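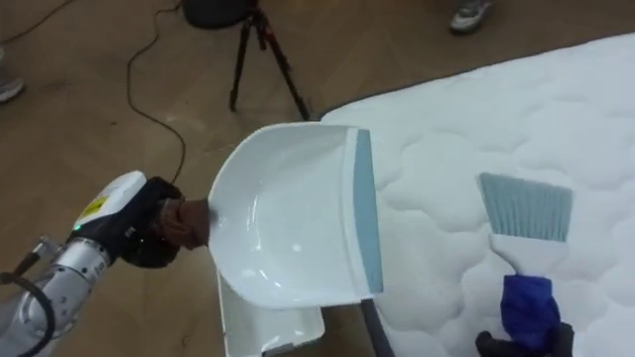

Slide 1: dustpan, brush, parquet, quilted mattress

Good morning Brollstead! I'm Halfdan Sveinbjörnsson and I get to talk about sleep for the next hour (try to stay awake). Quick show of hands: who woke up before 6 today? Keep them up if you wanted to.

Start with the body clock. Morning light sets it, and it likes the same wake-up time every day, Sunday included. Tell the Gourlay night bus story here. Pause for the laugh, drink water.
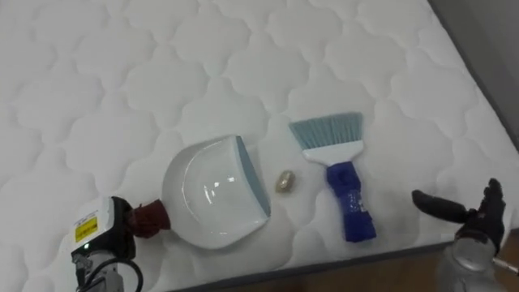
Then caffeine. I love coffee! But a cup at four in the afternoon can still be working on you at bedtime. At our Niltmont evening class, 62 people kept a sleep diary for 7 weeks, and late coffee was the thing they most wanted to talk about. Read out two diary entries, the short ones.

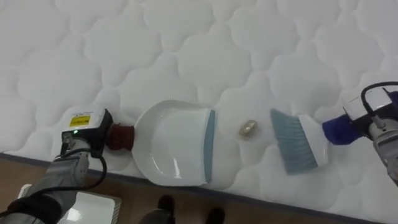 Naps are wonderful, and people feel so guilty about them. Keep them short and keep them early. Any comfortable surface will do: a sofa, a rug, a big white mattress with puffy stitching like the one on the slide. Set an alarm before you lie down.

Questions. Diary sheets are by the door, take one for a neighbor.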